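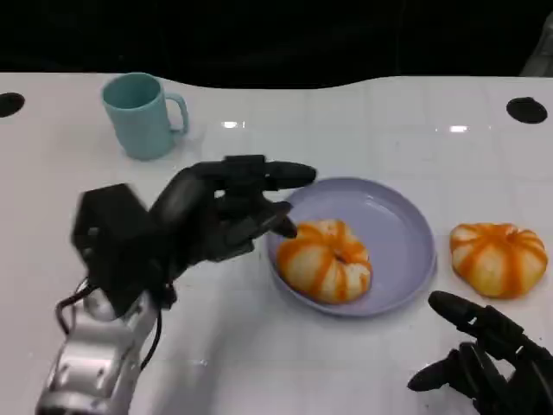
桌面双臂工位：下单前安全检查表（附批注）

Jondberg 厅二期设备采购用，请和报价单放在一起看

先跟各位打个招呼。去年 April 那一轮采购，大家是先把钱花完，再回过头来补安全检查的，补得很辛苦，有几样东西买回来才发现装不上，有几样装上了又够不着急停。这次我们把顺序倒过来，先检查，再谈价钱，检查里每发现一条要花钱的，就直接写进预算表的备注栏。完整的表一共 26 项，下面只抄有批注的那些，其余的都是“合格，无意见”，抄出来白占大家的时间。

批注写得有点长，请多包涵。我总觉得检查表上光打一个勾，半年以后谁也想不起来当时看了什么，所以宁可多写两句。

结果的写法：合格、待改、待报价、暂缓。“待改”由现场自己动手，不花钱或者花小钱；“待报价”要等供应商回话；“暂缓”就是今年先不买。

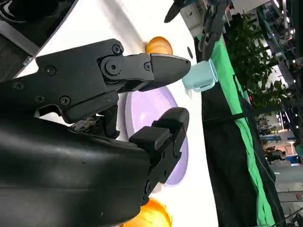

文 / Hanarlow 设备规划组　　8/10/19　　分类：安全检查，采购预算

一、桌子和桌面

1. 桌面在手臂伸到最远时稳不稳
结果：合格
批注：用的是现有的 Oretti 桌，长 164 厘米，推、压、晃都试过了。上一版预算里写了一张新桌子，我建议划掉，省下来的钱后面有的是地方用。

2. 桌面反光
结果：待改
批注：白色亮面的桌子看着干净，大家都喜欢，我也喜欢，但灯一开，桌上就有小亮点。人看着没什么，检查相机画面的时候就要多留个心眼，请把灯位和相机位一起定，别各定各的。桌垫的样品可以先要两种，哑光的浅灰和哑光的米白，样品不收钱就要，收钱的话先问一声。

3. 桌面开孔
结果：待改
批注：靠远端的桌沿附近有黑色的圆孔。如果打算拿来走线，请配护圈；如果不走线，请配盖子，两样都很便宜，列进杂项就行。下单之前务必量孔径，上一次凭印象买的盖子至今还在抽屉里躺着，一个也盖不上去。

4. 桌沿与物品的距离
结果：待改
批注：我看到浅蓝色的杯子横放在离桌沿很近的地方，旁边就是绿布。杯子是圆的，横着放容易滚，请在桌面上贴一圈界线，物品一律放在线以内。要不要加挡边，我跟自己争了好久，最后还是写“先贴线，再看”。挡边会占掉手臂的活动空间，而且一旦装上去，标定多半要重做，这笔工时在报价里通常是看不见的。

5. 桌沿的布
结果：待改
批注：布垂在桌边，好看归好看，下摆请固定好。手臂经过的一侧，人走过的一侧，都要检查。固定夹请选没有尖角的，颜色随意。

二、末端：手和夹爪

采购会上问得最多的就是这一节，我多写一些，请大家泡杯茶慢慢看。

6. 多指手还是两指夹爪
结果：待报价
批注：双手都用多指手，做起桌面上的细活来确实让人心动。拿南瓜形的小包子和浅口盘子来说，包子鼓鼓的，盘子扁扁的，对手型的要求差得很远，手指多一些，可选的姿势也多一些。两指夹爪就朴素得多，结构少，要检查的地方也少。我个人的意见是两种都请 Kozłowski 报价，报价单请分开列本体、线缆、转接件和备件，千万不要接受一个总价。总价看着爽快，等到要换一根手指的时候，大家就明白我为什么这么啰嗦了。

7. 外露螺钉
结果：待改
批注：夹爪上的螺钉头露在外面，关节处有，靠近指尖的连杆上也有。露在外面其实是好事，检查方便，扳手伸得进去。请每一颗都画防松标记线，从螺钉头一直画到壳体上，每周看一次线有没有错开。记号笔请买油性的细头笔，白色，黑色的壳体上才看得清楚。备用螺钉要和夹爪一起订，规格抄说明书，别用手头“差不多”的代替。

8. 夹点
结果：待改
批注：两根手指张开的时候，中间的空当很宽，人会不自觉地把手伸进去扶东西，我自己就伸过，说出来有点难为情。规矩写得简单一点：使能灯亮着，手不进桌面。想调整盘子的位置，先断使能，再动手。手指的铰接处和手掌相接的地方也是夹点，多指手的指节之间同样算，培训的时候请一处一处指给新同事看。

9. 腕部线缆
结果：待报价
批注：腕部附近的细黑线是弯着垂下来的，留有弯度是应该的，拉得太直反而伤线。但垂得太多会挂到东西，杯把就是很好的钩子。请供应商给出腕部的最小弯曲半径，并且单独报一套线缆护套的价。在护套到货之前，现场用魔术贴扎带收一收，每次开机前让手腕慢速转到两端，眼睛跟着线走一遍。

10. 前臂外罩
结果：待报价
批注：有黑色软罩的前臂擦起来省事，金属外露的前臂散热和检修都方便，两派同事各有道理，我两边都听进去了。请问清楚软罩能不能单独更换，能不能清洗，换一次要不要拆腕。如果要拆腕，请把这部分人工也报进来，别让它变成明年的惊喜。

11. 指尖耗材
结果：待报价
批注：耗材最容易被漏掉。整机预算里它连一行都没有，可是用起来一定会磨。今年给末端备件和耗材单列 2,000 元，先用着，年底按实际用量再调。领用请登记，不登记的话年底调不了，大家又要靠猜。

三、测试物品

12. 物品清单
结果：合格
批注：杯子、盘子、包子、橙色的水果，形状都不一样，做桌面任务够用了。请每样多备一份同款。同款这两个字很要紧，换了颜色，换了大小，前后的结果就不好比了。预算里写“日用品一批”财务是不认的，请逐样列名称和单价，麻烦是麻烦了点，一次过关总比退回来三次好！

13. 易碎品
结果：待改
批注：采购盘子和杯子之前请先确认材质，不要光看照片下单。玻璃和薄瓷今年不买。已经有裂口和缺口的，直接报废，别觉得可惜留着“最后再用一次”。

14. 会变质的东西
结果：待改
批注：凡是真的食物，当天用当天收，桌面用湿布擦过再用干布擦一遍。做过测试的食物不能吃，这句话我知道很多余，但还是请打印出来贴在桌子旁边。仿真的道具请在底部贴标签，收纳盒也分开，免得收拾的人每次都要捏一捏才知道。

四、周围的空间

15. 通道
结果：待改
批注：桌子外侧请始终保留 60 厘米的通道，用地贴标出来，箱子、梯子、三脚架都不要进线。采购新设备的时候请连包装箱的去处一起想好，上一批箱子在通道里住了很长时间，住得比谁都安稳。

16. 绿植
结果：待改
批注：桌沿后面的那盆绿植枝叶挺密，看着心情很好，我不主张搬走，只请往后让一让，给手臂留出完整的活动范围，也让相机背景干净一些。浇水请在断电之后，花盆下面加托盘，托盘列进杂项。

17. 高处的桁架和灯
结果：暂缓
批注：大厅上方的桁架归场地方管，我们没有登高资格，也不该自己去碰。想在上面挂相机的提议我读过了，想法很好，但吊装要另外申请，要二次保险绳，还要场地方签字，今年的时间排不下来。相机请先用落地支架，支架脚配沙袋，沙袋报价时记得写上重量。

18. 地面和桌边的线缆
结果：待改
批注：桌边有细线斜着经过的地方，请改成沿桌腿走，落地以后进线槽。线槽的米数请拿卷尺量，量完加两米，这是我多年买线槽买出来的心得。颜色选和地面反差大的那种。

五、急停和开关机

19. 急停按钮的位置
结果：待报价
批注：目前只有一个，站在操作位够得着，绕到桌子另一头就够不着了。请 Kozłowski 加报一个有线急停，连同安装和测试记录。无线的我也打听过，电池、配对、备用机都要管，小工位用起来负担偏重，放到暂缓里。

20. 断电以后手臂会怎么样
结果：待报价
批注：请供应商书面回答三个问题。断电时关节有没有抱闸，抱闸以后末端会下沉多少，夹爪断电后是保持、松开还是自由。口头回答不算数，电话里说的请补一封邮件。两只手臂一起工作的时候，还要问一句：一只急停，另一只停不停。

21. 两臂之间的干涉
结果：待改
批注：左右两边同时往盘子附近伸的时候，空间并没有大家想象的那么宽裕。软件里的禁入区请先设保守一点，跑顺了再放开，每放开一次就在本子上记一笔，写明改了哪个数。本子我已经买好了，红皮的，挂在操作位旁边。

六、预算备注

末端设备请至少拿到两份可以逐行对照的报价。一份里含税、另一份不含税的，退回去请对方改，不要自己在表格里换算。

交期和价格写在同一行。有的东西便宜，但是要等很久，等待期间工位空着，空着也是成本，虽然这个成本从来没有哪张表会替我们算。

培训费单独列。供应商说“免费培训”的时候，请问清楚是几个人、几个小时、在哪里，差旅算谁的。

保修从验收日起算，别从发货日起算，合同里请把这几个字找出来，圈一下。

旧夹爪先留着当备件，等新的验收完再决定去留，外壳、螺钉、指尖都还能拆下来应急。

待改的各项改完以后，请在原表上签日期，不要另起一张新表，不然两张表迟早对不上。待报价的各项收到回复后，把报价编号抄在结果旁边就可以了，批注要是有不同意见，欢迎直接写在我的字下面，写满了我再续页。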